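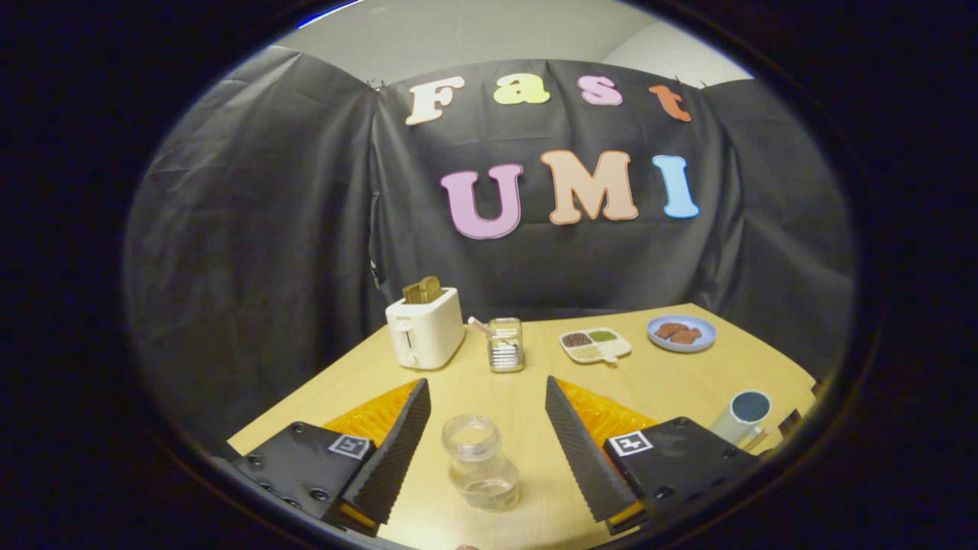 Figure 2. Table set B as seen from the gripper, with the glass jar between the open fingers. The curtain behind the table is part of the equipment list in Section 4.2.

4.2 Equipment plan and purchasing

The budget was drawn up before the task list was final, and this shaped several of the choices below. Our grant allows equipment to be bought in a single round near the start of the project, with a small reserve for repairs. Anything left out of the first order had to be paid for from that reserve or borrowed within the department. We therefore split the list into four groups: the hand-held gripper units, the parts of those units that wear, the tables and their surroundings, and the objects to be handled. Each group was costed separately and had its own rule for spares.

Gripper units. We compared two routes. The first was to buy complete units from Jostero, who supply them assembled and tested. The second was to buy the camera and lens ourselves, print the plastic parts in the department workshop and put the units together by hand. Parts for one unit built in the workshop came to 1089 euros, including the camera, the mounting plates and one set of fingers. The Jostero quotation was higher for each unit but included assembly. Once workshop hours were charged at the internal rate the gap became small, and it closed altogether if a unit had to be rebuilt. We still chose the workshop route. Repairs were expected to be frequent, and we wanted the people running the sessions to know how the units come apart. A group without access to a workshop would probably decide the other way.

Wearing parts. The fingers were treated as consumables from the outset. In each unit the ribbed contact surface is black and is backed by a flexible orange-yellow insert (Figure 2). The two parts were costed together because in early trials the insert tended to fail first, and fitting a new insert behind a worn surface gave uneven closing. We ordered seven spare sets. The plates that carry the square markers were costed as permanent parts, but the printed markers were put down as consumables, as a scratched marker can spoil the estimate of finger opening for a whole session. Screws were bought in one size only. This is a minor point in cost terms, though mixed screws had caused more lost time in the pilot than any other single item.

Tables and surroundings. These were underestimated in the first version of the budget, which had one line for "furniture". The final version lists the table, the black curtain, the rail fittings, the clips and the lighting separately. The curtain was the item most often questioned when the plan was reviewed. Its purpose is to keep the area behind the table the same from one session to the next, so that recordings made weeks apart can be compared. It hangs in sections behind and to the sides of the table, and the wide lens takes in a good deal of ceiling above it. We considered a ceiling panel and got a price from Fuleck, but the cost was close to that of another gripper unit and the panel was dropped. The ceiling therefore remains in view in the recordings, and changes in room lighting have to be noted in the session log. Lettering and other fixed items on the curtain were charged to the general materials line.

Objects. Everyday goods were bought from ordinary shops and through Dobos, the department's usual kitchen supplier. The breakfast tasks need a toaster, bread, cups, bowls, a divided dish for dry goods and clear glass vessels. Glass was the hardest item to plan for. Clear objects are wanted because they are difficult for the camera, but they break, and a replacement of a slightly different shape makes earlier and later recordings harder to pool. For the jar with the wide mouth and thick collar we bought all the copies the shop had in stock. For cups and bowls we accepted that the type might change and gave each new type its own entry in the object list. Dry goods are cheap, but they were budgeted by the month, as spilled grains are thrown away and the compartments refilled. The toaster was bought with a spare of the same model, on the grounds that its lever and knob would differ on almost any substitute.

Delivery times. Prices turned out to be easier to predict than dates. The lenses took seven weeks to arrive, and no recording could begin without them, although the tables and objects had been ready well before. In the revised plan the orders are ranked by delivery time and the slowest items are placed first, whatever their share of the total. Till Frerichs kept the order sheet and recorded the promised and actual date for each line. The sheet is included with the supplementary files.

Shared use. A second site in Gollasville was to record the same tasks with the same type of gripper. It was cheaper to order for both sites at once and send the goods on, and this also made sure that the fingers came from one print batch. The drawback was that faults in the batch affected both sites together. Ilse Tiedemann checked a sample from each delivery before it was divided, which took roughly 2 hours per delivery and should be entered as staff time in any similar plan.

Items left out. Three costs did not appear in the original budget and had to be met from the reserve. The first was storage for the recordings, which grew faster than we had assumed once every session was kept in full. The second was cleaning of the table and fingers between food tasks. The third was the time needed to reset the table after each take. Resetting is not a purchase, but it set the pace of the work more than the number of gripper units did. Buying a further unit would have had little effect unless a further table had been bought with it, and the two should be planned as a pair.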